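Search papers Go

4.2 Crumbs and the two-bin problem

Sweeping a table is a chore most people finish without forming an opinion. Our 19 raters, led by Oanh Ông, formed several, chiefly on where a torn sponge belongs.
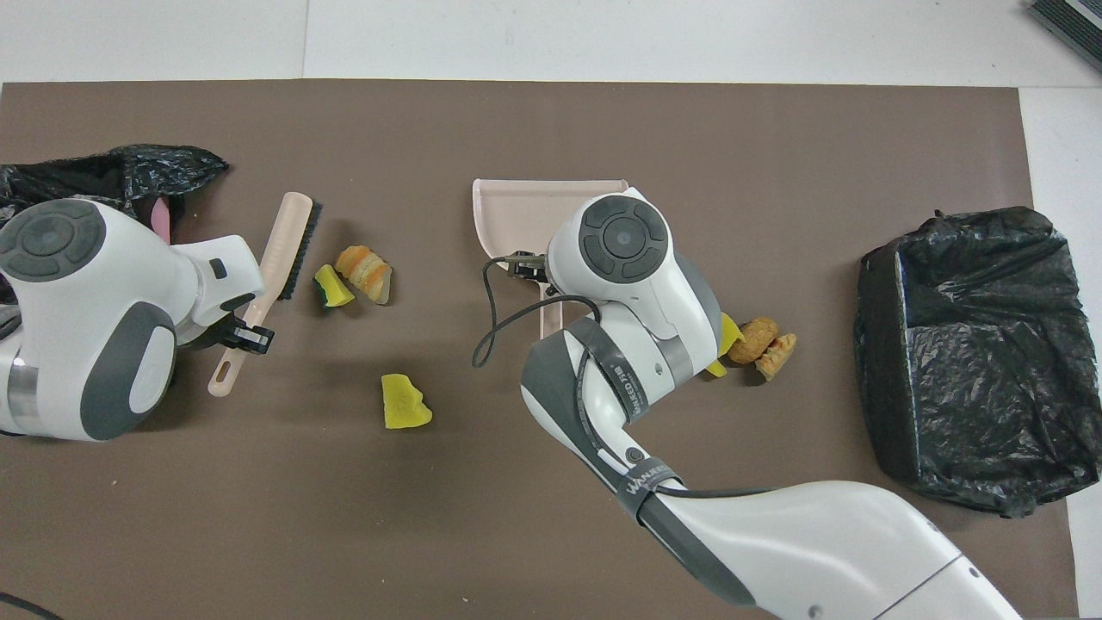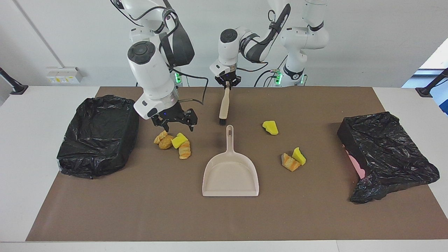 Figure 3. Brush, dustpan and black-lined containers on the brown mat.

The Stalmont rules sort debris by what it used to be. Raters sorted it by how willing they were to touch it, and agreement suffered. Of 400 sorting decisions, the longest arguments concerned pastry.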